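Workshop notebook, February, evening

Food table again. I finally sorted the crate from Sestenthorpe, which had been sitting under the bench since before Christmas with half its lid off, and I'm so glad I did because there was far more in there than I remembered! Steaks, salad, bread, all of it thrown in together with the cutlery (my doing, I admit it).

The plan with Birgit was two meals on the same table: a cold sandwich sort of lunch, and a proper supper with meat. I wanted the lunch to look like something a person would sit down to – one slice of bread, ham on top, lettuce on its own plate so that it gets some room. The lettuce is a great big ruffled thing and goes over the edge of whatever you put it on, so next time it gets a bigger plate or I find a smaller leaf.

For supper I went back and forth over the toaster. Rainer thinks toast with steak is odd. I like it, and the white looks nice against the black cloth, so it stays for now.

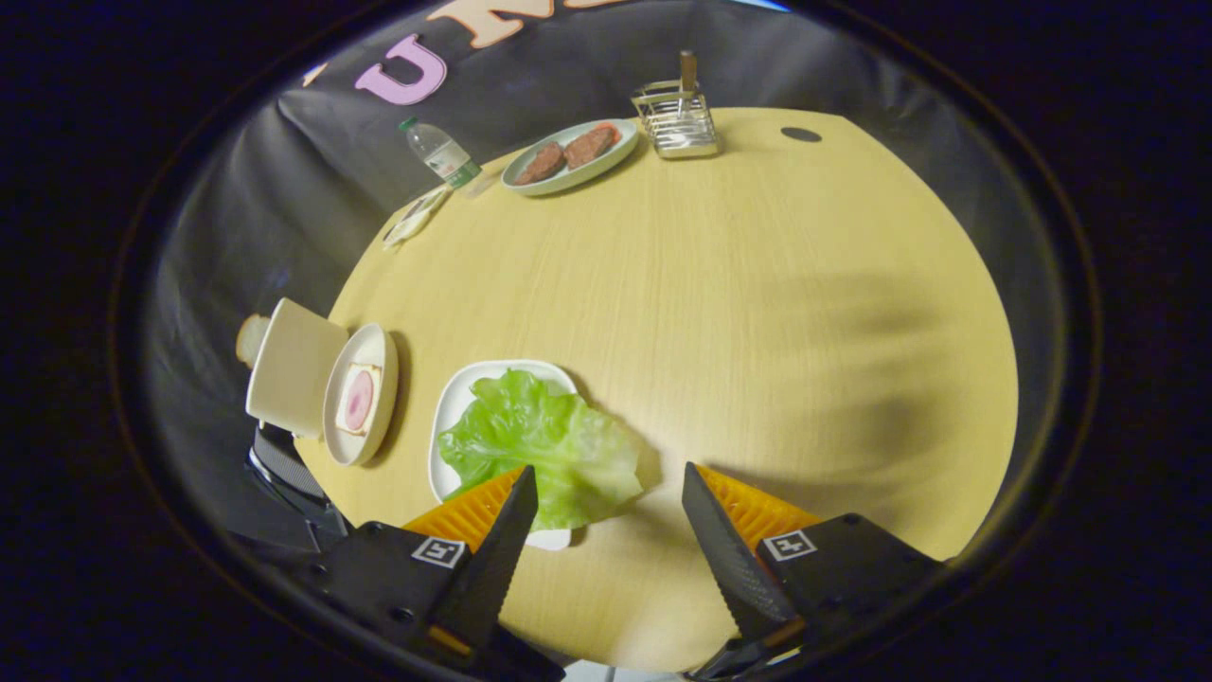

Ham and lettuce first, steaks and toaster second.

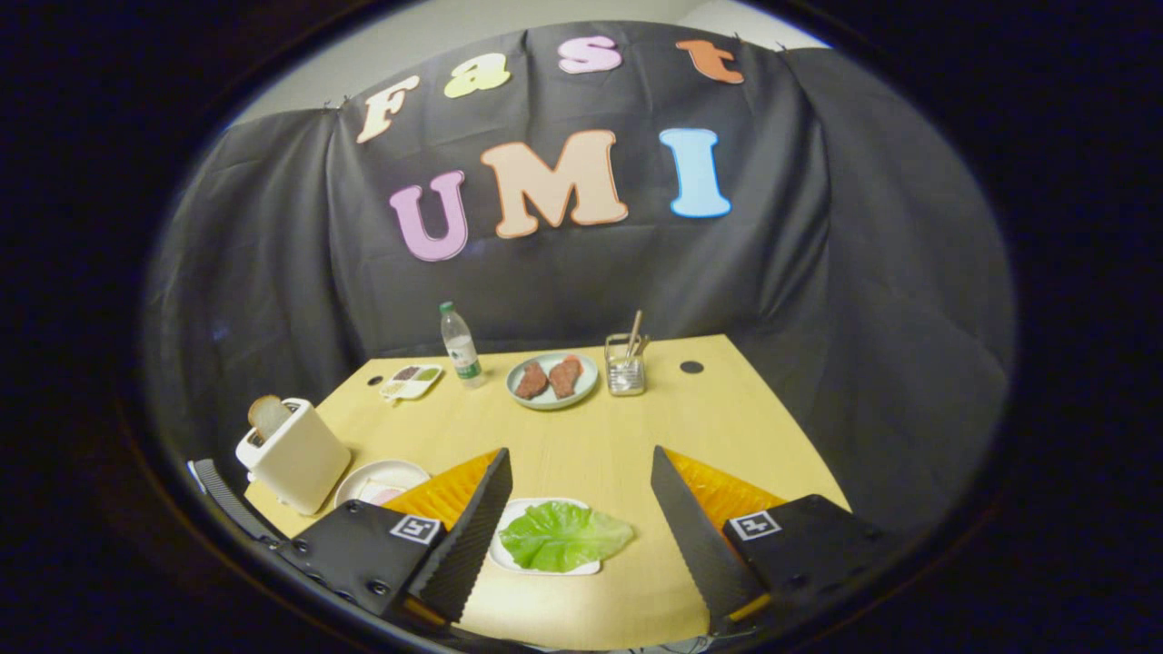 Annelore read this over at teatime and wrote underneath that the steaks want a side dish, potatoes or beans, anything really, and that she would put the ham on the big plate and give the steaks two small ones. She also asked whether we still have the soup bowls from Lamel.

We do, I think, on the top shelf behind the paint. Will look.

Still to do: wipe the table down (plain water, the spray leaves streaks), wrap the small plates separately, write a proper list for the crate. Nele wants the room from 16:00 tomorrow, so I need to be packed up by then. Also the lid needs a new hinge – ask Rainer if he's got a spare.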